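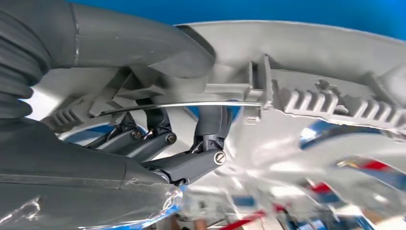
How to make a skip-counting trail at home (ages 6 to 8)

When my daughter started to learn counting in twos, fives and tens, she could say the numbers very nicely like a song, but if I asked her what comes after 35 she had to begin again from five. The trail is the activity that helped her most. We still play it in the evening before dinner, and now her little brother Evia plays too, with his own easier numbers.

You need:
30 pieces of thick paper, each about the size of a postcard
A thick marker in a dark colour
Masking tape, the kind that comes off the floor easily
Two small toys to be the walkers
One dice

Step 1. Write the numbers
Choose only one counting rule for the first day. I recommend twos. Write 2 on the first card, 4 on the second, and continue until all the cards are used, so the last one is 60. Write large, because the child will read the numbers while standing up. If your child can write clearly, let her do half of the cards. It takes longer, but she is already practising.

Step 2. Lay the trail
Put the cards on the floor in a long line with bends in it. Ours goes from the kitchen door, under the table and along the corridor. Leave one child's step between the cards. Fix each card with a small piece of tape on two corners, otherwise they slide under socks and somebody falls.

Step 3. Walk it together
The first time, walk the whole trail and say each number aloud. Do not correct too quickly. If the child says a wrong number, wait until she looks down at the card and finds it herself. Then walk back from 60 to 2. Backwards is much harder, and for the first days you can stop at 20.

Step 4. Play with the dice
Each player puts a toy at the start. Throw the dice and move that many cards, saying every number on the way. The winner is the first to reach the end. In our house the toys have names, Clava and Shezi, and they are allowed to complain when they lose.

Step 5. Turn some cards over
When the walking becomes easy, turn over every third card so the number is hidden. The player who lands on a hidden card must say what is written there, and then turn it to check. If it is wrong, the toy goes back one card. Later you can hide more of them - my daughter asked for this herself after a week.

Step 6. Change the rule
Write the fives on the back of the same cards, from 5 to 150. For the tens I made a second set. An older child may like to start from a strange place, for example 123, and add ten each time: 133, 143, 153. With 30 cards you will pass 400 before the end, and children are very proud to say such big numbers.

If it does not go well
Make the trail shorter. Ten cards are enough for a tired child. If she guesses without thinking, leave out the dice for some days and only walk. If two children of different ages play together, give the older one the hidden cards and let the younger one read the open ones.

Keeping the cards
Take off the tape the same evening, because old tape leaves a sticky line on the floor. I keep our cards in order with a rubber band. Sometimes I mix them on purpose and ask the children to put them in order before we start, and this is also good practice.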